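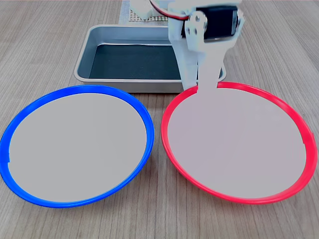
**Remdale sorting room, table and container check**
Date: 22/06/2018
Checked by: Ruby-Lee Treloar

Sheet covers the table, the two round containers and the metal tray. Mark OK, FIX or N/A and write a comment if anything is marked FIX.

- [x] Tabletop wiped down, no splinters: OK
- [x] Table legs tight, no rocking: OK. Tightened one in January, still holding.
- [x] Round containers emptied at end of run: OK
- [ ] Rims on round containers: FIX. See comment 1.
- [x] Tray corners, no sharp burrs: OK
- [ ] Spare tray on shelf: FIX. Podell still has it.
- [x] Walkway to the sink clear: OK

**Comment 1**

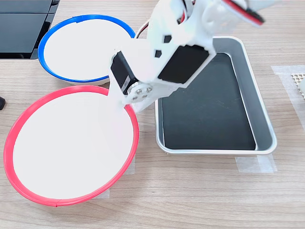

Rims need to be checked by hand, all the way around, with gloves on. The colored band is a strip with a seam where the ends meet, and a seam that lifts will catch a glove or a sleeve. On the red one there is a small pointed corner sticking out below the edge at the seam. Trim it flush and tape over it. The blue one has a step where the strip ends overlap. Press it down and tape it the same way.

**Comment 2**

Wash the tray by hand with the Drarnex soap, 8 minutes soak, then rinse. Dark liner comes out first and dries flat. Don't stack anything on it.

**Follow-up**

Chu has the tape order. Recheck both seams at 1,000 sorts and again at 3,000. Replace the strip if the tape has moved. Old sheets go in binder 9.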